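# Küchenschrank aus Pappe — Galerie

Der Spielschrank entstand im Februar für die Kinderecke der Werkstatt Dusine. Gebaut ist er aus Verpackungen, die bei der Firma Arabzadeh übrig waren, zusammen bis zu 47 Bögen, von denen viele schon beim Zuschneiden im Altpapier gelandet sind. Die Vorlage stammt aus dem Heft »Nastotance«, das seit Jahren in der Werkstatt liegt. Die Maße haben wir geändert, weil der Schrank zwischen Tür und Heizung passen sollte.

Gearbeitet wurde an vier Nachmittagen. Geschnitten haben wir mit dem Cuttermesser am Stahllineal, gefalzt über der Tischkante. Bemalt wird nichts — die Kinder sollen das später selbst machen.

Der braune Schrank auf weißen Fliesen:

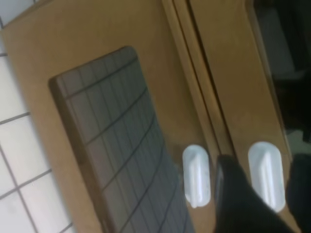
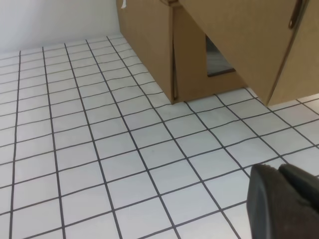

Für den Nachbau reicht ein normaler Karton vom Umzug, wenn er doppelwellig ist. Einfache Wellpappe gibt an den Ecken nach ein paar Wochen nach. Die Falze vorher mit einem Löffelstiel eindrücken, sonst reißt die Deckschicht. Heißkleber hält besser als Paketband, braucht aber eine Unterlage.

Der Schnittplan liegt im Regal neben der Tür, Mappe 277. Bitte nach dem Kopieren wieder einsortieren.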